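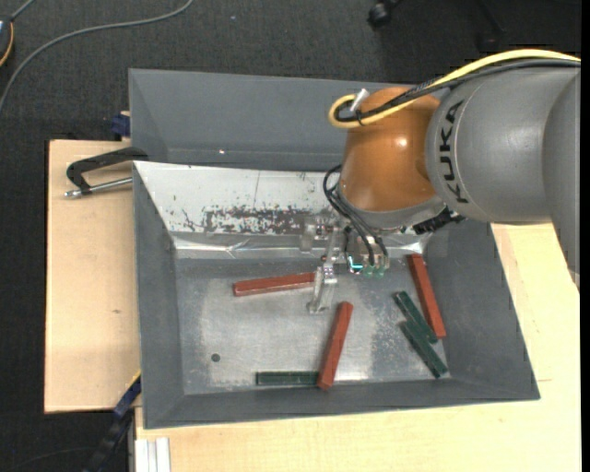
The KUKA arm over one of the picking bins at Zesska's Nyanda workshop, red and green blocks in the tray.

Robot arm put to work on blocks as Nyanda firm builds up its picking data

A robot arm in a Nyanda workshop is spending its days picking up coloured blocks and putting them down again. Thousands of goes, most of them dull, and all of them kept.

Zesska, which moved into the old joinery on the Clurkach road in April, is collecting the attempts to train a grasping system it calls Nollik. The idea is that the software learns where to put the fingers by looking at what happened the last time, and the time before that, and so on back through the pile.

Nazma Biswas runs the program. She was on the floor by 7am when we visited and had already thrown out part of the overnight run.

"Camera got bumped," she said. "Only a whisker. But every picture after that is lying about where the bin is, so out they go."

The set-up is not much to look at. Bins on boards, clamps holding things where they ought to be, carpet underfoot. Blocks go in any old how. The arm looks, reaches, closes the fingers, lifts. If the block comes up that gets logged as a success and if it doesn't that gets logged too. Then it drops whatever it's got and has another go.

Nobody steers it most of the time. Early on the arm was picking its spots close to random, Ms Biswas said, and the success rate sat at nine per cent. It is now 58 per cent on blocks lying in the open, with the latest version of Nollik choosing the grasp. Blocks hard up against a wall are a different story and she would not give a number for those.

"Ask me in a couple of months. It's bad."

The walls are where most of the effort is going. A block lying flat along the side of a bin gives a finger no room to get in behind it, and the arm has to either come at it end-on or nudge it out into the middle first. Nudging is harder to teach. A good nudge doesn't pick anything up so it looks like a miss unless the system is told to count the next try as well. The team has been arguing over how to score it since they moved in.

Khoa Hứa wrote the scoring. He reckons a nudge should get part marks. Xuân Châu, who looks after the arm and gripper, would sooner leave it as hit or miss and let the system sort itself out with more data.

"Part marks, it'll just shove blocks around all day," she said. "We tried that. It shoved blocks around all day."

For now it's hit or miss. Mr Hứa is keeping his version on a separate branch and running it at lunch.

A second kind of data comes from people. For an hour or two most mornings Quyên Quan drives the arm by hand with a controller, working through the layouts it gets wrong most often. Two blocks side by side, one leaning on another, one jammed in a corner. These runs are short but count for more in training, a hundred of hers being worth far more than the same number of the arm's own guesses, according to Mr Hứa. How much more they are still working out.

Ms Quan came to the job from driving a forklift in the cool store and said the two were not as different as you'd think. You learn to come in slow and you learn to see the gap before you get there. Her wrists get sore after an hour, which is why the sessions stop when they do.

"I do the ugly ones," she said. "It can have the easy ones."

Why blocks? Cheap, tough, and the colours make it simple to tell one from the next when they are sorting out what the arm grabbed. They also have long straight sides, so a grasp that is a bit crooked shows up straight away as the block swings in the fingers. The next lot of objects will be less polite. Ms Biswas has a tub of hose fittings, sponges and paint brushes waiting under the bench and wants them in the bins before winter is out.

There's a limit to how fast it can go. The arm gets through nearly 100 attempts an hour when all is well. All is not always well. Cables are the usual trouble, Ms Châu said, they rub and stiffen where they bend and she checks the run down the arm at the start of each shift. Fingers wear as well. A worn finger grips differently to a new one, and data from one doesn't quite match data from the other, so each swap is written in the log along with the time. Someone forgot in the second week and they lost the best part of a day working out why the numbers had dipped.

Lighting was another one. The workshop has windows on the street side and the afternoon sun used to come straight across the benches, leaving bright streaks that the system kept trying to pick up. The blinds went in and the streaks went away. Mr Hứa has since asked for some of the streaky data back. His view is that a system trained only behind blinds will fall over the first time it sees a sunny shed, and the sheds they want to sell to are all sunny.

Those sheds are the point of the excercise. Zesska wants Nollik working in packing and spare parts, at smaller outfits that handle too many different items for a fixed machine to be worth the money. It has talked to five businesses in the district. None has signed. Two have offered to send boxes of their own stock for the arm to practise on, and the first of those is expected at the Clurkach road door any day.

Mỹ Châu, who handles the business side, said she was not promising anyone a finished product this year. She is Xuân's older sister and put up part of the money for the fit-out.

"People see the arm going and they think it's ready," she said. "It's at school. That's where we're up to."

Asked about jobs, she said the firms she had spoken to were short of hands on the picking line in the busy months and hoped to fill those gaps first. She accepted that not everyone in town would take that at face value, and said the workshop door was open to anyone who wanted to come and ask. A few have. One bloke stayed most of an afternoon and left with a list of things he thought the gripper was doing wrong, a couple of which have been fixed.

The data itself stays in the building at this stage. Each attempt is saved as pictures, arm positions, finger positions and a result, and the results are spot-checked by a person because the automatic check gets fooled. Its favourite mistake is calling an empty grip a success when a block happens to have rolled out of view. Ms Quan does the spot checks after lunch with the radio on. She has asked for a bigger screen.

Zesska has said it may release some of the block data for students and hobby builders once it has been cleaned up. No date on that. Ms Biswas said cleaning up was the slow part and it was her part, and the wall problem comes first.

The company plans to set up a second arm later in the year so that hand-driven runs and automatic runs can go on at the same time. At the moment one has to stop for teh other. Power to the back half of the workshop needs upgrading before that can happen and the electrician has been booked.

Visitors are welcome at the workshop between 10am and noon. Enclosed shoes please, and ring the bell at the side, the front door sticks.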